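Privacy & Cookies: This site uses cookies. By continuing to use this website, you agree to their use.

How I Wire Up a Puzzle-Tile Practice Board (Without Losing My Mind)

Posted May 18, 2021 by Ronaldo Godoy

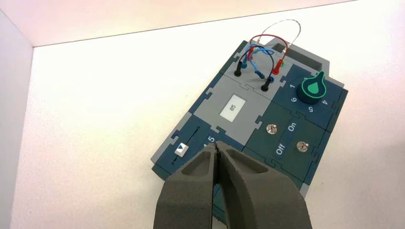 My practice board, patch wires and all, with 65 on the little screen.

I've been teaching a beginner electronics evening at the Medeiros workshop for a while now, and the question I get most is how to set up one of these tile boards at home so it doesn't turn into spaghetti. Mine still turns into spaghetti, as you can tell from the top end! But there's a way to go about it that keeps the spaghetti readable, and that's what I'm going to show you.

What you'll want

- a base frame and your tiles (I have a terminal tile, a display tile, a rotary selector, a switch tile and a slider)
- patch wires in several colors, more than you think you need
- a soft brush
- a pencil and a scrap of paper

Step 1: Lay the tiles out before you press anything together

The tiles lock like jigsaw pieces, and it's so tempting to start snapping right away. Don't. Put them on the table first and shuffle them until the things you touch are near your hand and the thing you read is in plain sight. I like the terminals at the far end with the display just below them, then the knob and switches off to the side. The slider goes near me because I fiddle with it constantly (my wife says I'd fiddle with it if it wasn't hooked up to anything, and she's right).

Brush out the edges while the tiles are apart. A crumb in one of those curvy joints will keep a tile sitting proud and you'll blame the tile.

Step 2: Press them in from one corner

Start at a corner of the base and work outward, pushing straight down with your thumbs. If a tile fights you, lift it and try again — leaning on it harder is how I cracked one last August. The replacement came from a guy in Flurkville and the color never did match.

Step 3: Set everything to its lowest or off position

Power stays disconnected for this part. Both toggles off, selector at 1, slider all the way down to the end of its slot. Write the positions on your scrap of paper. I know it sounds fussy, but when you come back after dinner you'll be glad you did.

Step 4: Patch the black and red wires first

Push each plug in until it seats, then give it a tiny tug. On my board I keep black wires to the black sockets and red to the red, and I save light blue for whatever I'm trying out that night. The colors make no difference to the current, of course, but they make a huge difference to you at 10 p.m.

Let the wires arch up over the terminals. I used to press them flat to look tidy, and then I could never see which one went where. A loop you can follow with a finger is worth more than a neat one. Any plug you aren't using can rest off to the side, just keep its metal end away from the sockets.

Step 5: Connect power and change one thing at a time

Flip one toggle. Look at the display. Write the number down. Then turn the knob one click, look again, write again. Same with the slider, a little nudge and stop. If the number doesn't move when you expected it to, go back and wiggle the plugs before you take a single tile out — in my group it's nearly always a plug.

Putting it away

Power off first, then pull wires by the plug and never by the sleeve. I hang mine by color on a Plustley rack, and the assembled board goes in a shallow drawer in one piece. Next month I'll write up the Gonine light meter project, which uses the same slider tile.

Filed under: Workbench, Beginner Electronics, Tutorials

© 2021 Ronaldo Godoy | Contact | Back to top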